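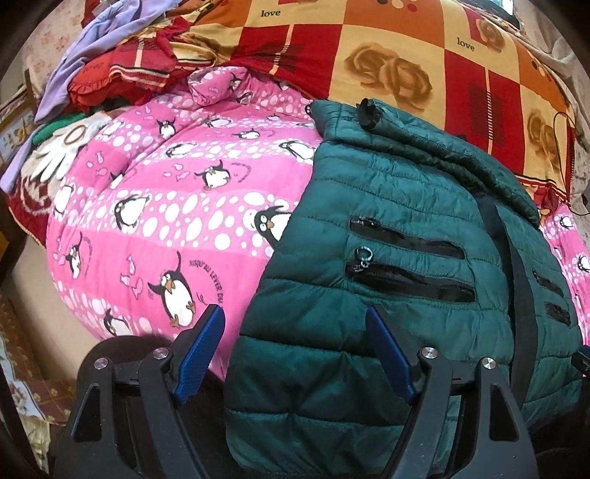

The green puffer on the bed, next to the penguin quilt.

January 25, 2023

Spent most of the morning in the back bedroom. The plan was to sort the coats and get the bedding changed before lunch, and I managed the coats.

The dark green puffer was the one I had been putting off. I bought it in Salinas when the wind caught me out, and it has been my main winter coat ever since. It has too many zips. Two long ones run across the front, one over the other, and there are short ones further along that I never use. I went through the lot. Found a bus ticket, a cough sweet stuck to its wrapper, a receipt from Domeck for 16 pounds (light bulbs, I think) and the spare key to the shed. I had a new shed key cut in July. Put the old one on the hook with the other.

The zips all run. One was stiff so I rubbed a candle along it and it freed up after a few goes. The toggle on the cord at the collar is still on, though I have to tuck it in or it taps me on the chin when I walk.

The label says to wash at 30. Last winter I did it with ordinary powder and the filling went into lumps, and it took two days of shaking it out before it looked right. This time I shall use the liquid and put it through a second rinse. Must buy some. Sudheer Mathew next door swears by tennis balls in the dryer. He has offered me his, but they have been in the dog's mouth.

The penguin quilt is staying. I did think about giving it away, as the pink is very bright and it was meant for a child's bed, but it is warmer than the good one and I sleep better under it. The fish on it still make me smile. It needs an airing and that will have to wait for a dry day.

Two coats for the charity bag: the grey Skindell one with the torn lining, and the brown one that has not buttoned up for years. I tried it on again to be sure. Kept the raincoat.

Soup at one. Rang the surgery and was number 9 in the queue, so did the washing up with the phone on the windowsill. Appointment is for next week.

Walked to the post office in the afternoon wearing the raincoat and two jumpers, and was cold the whole way. Second-class stamps, a loaf and a bag of onions. The 34 was late coming back.

Bedding still not changed. Clean sheets are on the chair. Will do it before I turn in, or else first thing tomorrow.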